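**Naltamport, June 2025**

# New code of practice asks robots to prove they can open a door before anyone says they can

Yupanqui, the Naltamport test house for indoor service robots, has published a code of practice on how door-opening trials are set up, scored and reported. It runs to 22 pages, several of them on the meaning of the word "open".

The code covers trials held in simulation, where most household robots now meet their first door. It applies to developers who want to quote a success rate in a brochure, a tender or a conversation with a customer.

"We read a great many claims last year," said Esi Kwofie, who led the drafting. "One firm reported a perfect score. We asked for the logs and found the door had started each run slightly ajar. It's a lovely result if you live somewhere draughty."

Yupanqui's staff reviewed 1,242 logged trials supplied by developers before writing a line of the text. In roughly a third of them, the report did not say how far the door had to move to count as opened. Others left out the starting pose of the robot, or gave the door no weight worth mentioning.

Under the code, a trial report must state:

- the angle at which the door is counted as open, fixed before the first run
- whether the door starts latched, unlatched or ajar
- the mass of the door and the stiffness of its handle and hinges
- every run attempted, including the ones that were stopped early
- what else was in the room

The last item caused the longest argument. Several developers asked to test in bare rooms with plain walls. The code permits this, provided the words "bare room" appear beside the score in type of the same size. Scenes for the furnished class must have brick, panelling or another busy surface next to the door, and objects standing on the floor nearby.

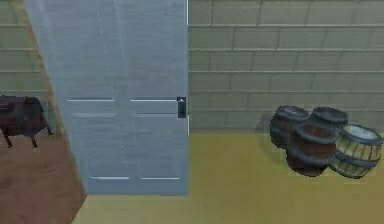
*A simulated test scene with a panelled door, a chest to its left and four barrels by the wall on the right.*

"People ask why anyone would keep barrels in the hall," said Baoshan Xue, who builds scenes for Yupanqui. "I've seen what people keep in halls. Barrels are generous."

Floors and walls may be recoloured between runs, and objects may be moved, but the door and its settings must stay the same within a scored set. A developer who changes the door has started a new set and should say so.

The code also has a short section on damage. A robot that gets through by removing the door from its hinges has not opened it. This was thought too obvious to write down until Wálter Pacheco, of robot maker Jernimano, wrote in during consultation to ask.

"Our robot was very pleased with itself," said Mr Pacheco. "We accept the ruling."

Jernimano will be among 3 firms reporting under the code from July. Taking part is voluntary, and Yupanqui will publish each firm's full results, the poor ones included, on the same page as the good ones.

A simulated pass does not count as evidence of safety around people. Firms wishing to say anything on that subject will need trials with a real door, which the code describes as "available from most builders' merchants".

**Copies and enquiries**

The code is free to download from Yupanqui. Printed copies can be requested from Zoila Cáceres in the press office, who would like it known that the press office door sticks and should be pushed firmly near the top.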